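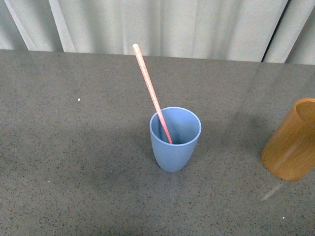 Unit 3. Feeding on the bike: stage races
Intake on a road stage is planned by distance and checked at each feed zone. Riders on the 119 km Skumthorpe stage pass 2 zones and should leave each one with full bottles. Before the start, drink in small amounts from an open cup; a straw, like the pink one in the blue cup, makes it easier to sip while seated on the trainer. Stop 2 minutes before roll-out.
Terms: musette, neutral feed, bottle hand-up.
Reading: Trelline course guide, section 3, feed rules only. The climbing tables are held over to November.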